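Clavora Show Entry Guide
Section 6: Setting Up Your Livestock Entries for the Fair 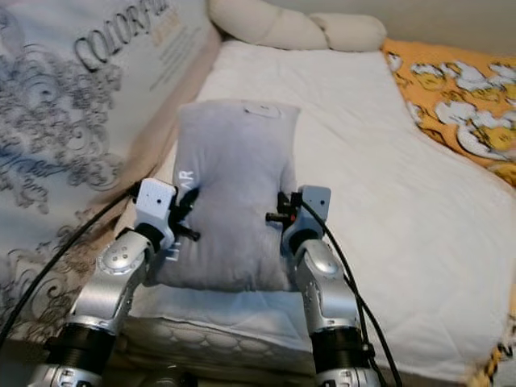
Page last changed: 1/16/24

Welcome back! If you have worked through the earlier sections, your family account is open and your exhibitor cards are sitting in a pile by the printer, and now we come to the part most folks signed up for, the animals. Put the kettle on and give yourself about 25 minutes for a first go (it gets a good deal quicker the second year).

Before you start, have your ear tag or tattoo numbers handy, along with the birth date of each animal. The Candberg fairgrounds office opens entries in February, but you can save drafts any time before then.

1. Sign in and choose My Barn from the menu on the left. If you used Clavora last season, your old animals will still be listed there. Move the ones you sold to Past Animals.

2. Press Add Animal and pick the species first. The breed list changes to match, so if you choose the breed and then go back to fix the species, you'll have to choose the breed over again.

3. Type the tag number just as it reads on the tag, letters and dashes included. The check-in crew at the barn door will be comparing the two on move-in morning, and a missing dash can hold up the whole line of trailers behind you.

4. Choose the show. Candberg exhibitors will see two, the junior show and the Tsakiris Open, and an animal may be entered in both as long as you make a separate entry for each.

5. Pick your classes. Each exhibitor may hold up to six classes per species. The counter at the top of the page turns orange when you reach the limit.

6. Ask for your pens or stalls on the last screen, and use the Stall With box if you'd like to be next to your club or your cousins.

Note: Dance teams, bands and other stage acts don't enter here. They sign up through Dendadance, which has its own login and its own guide.

Caution: Pressing Submit locks your tag numbers. Save as Draft does not, so use that one freely while you're still making up your mind about that second lamb.

Caution: Health papers are not uploaded in this section. Bring the paper copies with you in the truck, and see Section 7 for what your vet needs to sign.

When your entry goes through, a confirmation page opens with a barcode at the top. Print it or save it to your phone, then go on to Section 7.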